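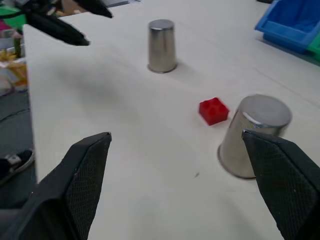 I bought the Prorker two-arm kit with my own money, all $1542 of it, and this page is how I got from a heap of parts to the old hide-the-brick-under-a-cup game. The manual is fine for bolting things together, but it stops right when the fun starts! Before you teach the arms anything, get the work surface sorted. I like a plain white tabletop, and I set out two steel cups upside down with a little red 2x2 brick beside the nearer one. Red on white is super easy to pick out in the wrist view, and you'll be staring at that view a lot.

Step 1: Clamp the bases. Put them on the same table, far enough apart that the arms can both reach the middle without bumping elbows. The clamps in the box are kind of flimsy (my one real gripe with the kit), so I swapped mine for a pair from the hardware store in Dradstead.

Step 2: Check the finger pads. The ones you want have the crosshatched grip on the inside. Wipe them with a barely damp cloth and let them dry. Steel cups are slippery, and a dusty pad will let go halfway up, which is loud.

Step 3: Zero both arms. Open the Nevel app, choose Home, and wait for the beep from each one. If you get error 419, a cable has worked loose at the wrist. Push it back in and home again.

Step 4: Teach the cup grab. Go slow here. Bring the fingers down on both sides of the cup, a little below the closed end, and close until they just touch. Then add 2 clicks of grip in the app and no more. My friend Viorica Dobre went way past that and her cup shot across the kitchen.

Step 5: Teach the cover move. Lift the cup straight up, slide over until it's above the brick, and come straight down. Leave yourself some clearance, because if the rim catches the studs the whole thing tips over. Save it as its own move so you can redo it without touching the grab.

Step 6: Add the second arm. I have mine wait well back until the first one has let go, then come in for the other cup. You set that with the "hold until clear" box, and please don't skip it.

Run everything at quarter speed until you get 4 clean passes in a row, then bump it up. Would I buy the kit again? Yep, clamps and all. Next I want to try the shuffle part, and Rodica Lungu has promised to send me her timing settings, so I'll add those when they show up.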